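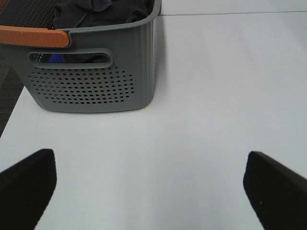

The square fold, and other promises

I have been told that folding will change my life. The latest to say so is Trundano, a home-order course that costs 14 pounds a month and sends its advice on a Saturday morning, when most of us are looking at the washing and thinking of toast.

Its method is simple enough. Clear a surface. Take one thing out of the basket, fold it into a square, put it down, and don't touch the rest until you're happy with it. The course says this breaks the "dread of the pile". 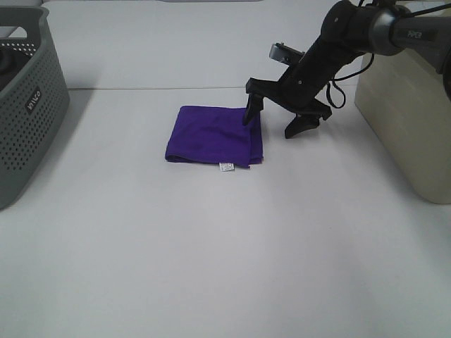

I don't dread the pile. I dread ironing, which the course skips. Still, I gave it a month, and I will grant that a square is quicker than the thirds my mother insisted on. Whether it stays a square once it has been shoved in a drawer is another matter. Mine slumped by Tuesday.

A rival, Zovow, swears by rolling and claims 200 tops will go in one chest. Who owns 200 tops?

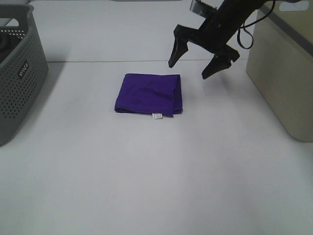 Neither has much to say about baskets, and I'd have thought that was where to begin. Anything with holes in the sides lets air in and shows you what you've been ignoring. 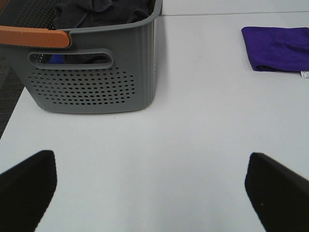 My real quarrel is with the sums. Trundano reckons a fold takes seconds, and so it may, for one flat purple cloth with a clear white table to itself. The dark grey clothing bunched up to the rim of the basket is the rest of the evening. I cancelled in May and kept the square fold for towels.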